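Looking for people who love board games (and can put up with me)

I run a small board game café in Sulldale called Orkico, and I need help! We open our second room in October, and I'm looking for one part-time game host and a handful of playtesters for the evening sessions. If you've ever spent half a party explaining rules to someone's uncle and had a great time doing it, please keep reading.

First, the host job. You'd be on the floor from 5 p.m. to close, which is usually 10:30 but can drift later when a table is in the middle of something good. You greet people, help them pick a game, teach it, and then leave them alone until they wave at you. You'll also carry drinks, wipe tables and hunt for missing pieces under the radiator. I do all of that too, so you won't be the only one crawling on the floor. I don't care if you've worked in a café before. I do care that you can explain a game to an eight-year-old and a grandparent at the same table and keep both of them interested.

Our shelves lean toward family games and light strategy, with a few big monsters on the top shelf for the regulars. You don't need to know them all. I'll pay you for your first few shifts while you sit down and learn, with snacks (the cheese toast is very good, I'm told I talk about it too much).

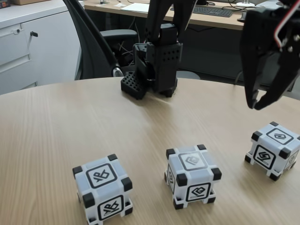
Sulldale, October

Now the playtesting. I've been working on a game called Skukeck for longer than I'd like to admit, and it's finally at the point where I need strangers to play it. My friends are too nice! It's a trading game set in a harbor town in 1652, and you play merchants who are all lying a little about what's in their barrels. A session takes up to 60 minutes, then we talk over whatever annoyed you. I want to hear about the boring turns, the rule you had to read twice, and the moment you started looking at your phone.

I need groups of 5, but you can sign up alone and I'll match you with others. Please be 16 or over for this one, as we finish late. You don't need to be a serious gamer. I'd love to have a few people who haven't touched a board game since they were kids, plus one or two who argue about rules for fun. Testers get dinner, a drink and a free game night for two. There's no cash for this part, sorry, and I'd rather say so now.

The café is on Leung Street, two doors up from the laundromat, with the green awning. There's one step at the front and a ramp at the side door (ring the bell and I'll come open it). The bus stops across the road, and bikes can go in the yard.

To apply for the host job, drop off a note at the counter or mail one to the café. Skip the formal resume if you don't have one. Tell me which evenings you're free, what you've been doing lately, and which game you would teach me if I walked in knowing nothing. Testers can just put a name and a phone number on the sheet by the register. I'll call everyone back, usually in the morning before we open, so please pick up if it's a number you don't know!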